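This site uses cookies to remember your settings. Accept | Manage

Block pushing notebook, Reruvport bench
April, started 9.40

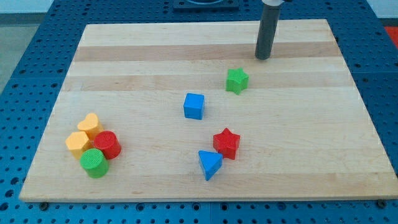
Maple board, eight blocks, finger near the green star. Four of the others bunched on the left.

Picked up again from the Nevero set. We have 1,299 episodes on disk and I am still not persuaded that more of the same will help. The claim from the last meeting was that the policy "understands" instructions such as push the blue cube to the red star. My view is that it has learnt to head for whatever has the most wood round it. The blue cube is exactly that kind of target in the layout above, so a success on it tells me next to nothing.

The cluster is the part I care about. Green cylinder, red cylinder, yellow heart, yellow hexagon, all touching. Ask for the heart on its own and you have to work out which side to come in from, or shift a neighbour first. Went through the old episodes for starts like this and found 113. That is thin, and a good many are near copies of each other because whoever was on shift reset the board by sweeping everything to one side.

Proposal, for what it's worth:
- stop collecting from spread-out starts until the clustered ones catch up
- write the instruction before looking at the board. At present people look, see the easy push, and then type the easy push
- keep the failed attempts. Grurner's import script drops them without saying so, which I only found by comparing totals

11.15. Oltmanns joystick drifting again. Slight pull to the right when you let go, enough that the finger creeps after a push is finished. Recalibrated and it went away, then it was back inside the hour. I don't want the model learning the creep. Marked the morning's files as suspect and moved them out of the training folder.

Language labels. Read through 177 of them over tea. Far too many say "move the star" when there are two stars, red and green, and nothing else to tell you which was meant. Same trouble with "cylinder". Someone will argue that the vagueness is natural. Fine, but then the scoring has to cope with it, and ours marks either star as correct, which flatters the numbers.

14.30. Reran the evaluation with the starts fixed in advance. No verdict yet. The long pushes look tidy on the plot, but short nudges out of a group are all over the place, and the average hides it. Would like the two reported separately from now on, even if the slide looks worse.

The target of 2,230 episodes by the end of the month seems to have been picked because it fits the disk quota. Happy to be corrected.

To do: new joystick cable, fix the import script, rewrite the star labels, ask who changed the time limit per episode.

Back to top | Contact the bench | © Reruvport workshop notes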